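Sawatzky Foam Cleaner, 925 ml: review

The Sawatzky is a pump-pressurized foam cleaner for sealed hard floors and rubber surfaces. I bought the 925 ml bottle to replace the Hastetero spray, which left a film on dark rubber. Price at the time was comparable. The concentrate is diluted with tap water to the upper line and the head is pumped until it stiffens.

Output is a coarse, wet foam. The nozzle has 2 settings. The narrow one is of limited use. The wide one gives a fan that covers a floorboard and its neighbor in one pass, with noticeable overspray when directed upward, so keep it pointed down near electronics. 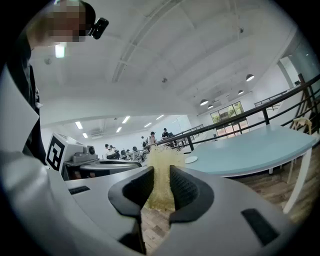
Dwell time on the label is 100 seconds. On textured rubber I let it stand for twice that and then worked it in with a soft nylon brush, as the foam alone does not lift dust from small recesses. One rinse was enough. On a sealed wood floor I wiped it up at once and saw no dulling after a month of use.

Weak points: the trigger lock is stiff, the dilution lines are molded in clear plastic and hard to read, and the head drips if stored under pressure. Darlene McKinnon has the older version with the Uson valve and reports the same drip. Release the pressure before putting it away.

Refills are sold separately. Four out of five.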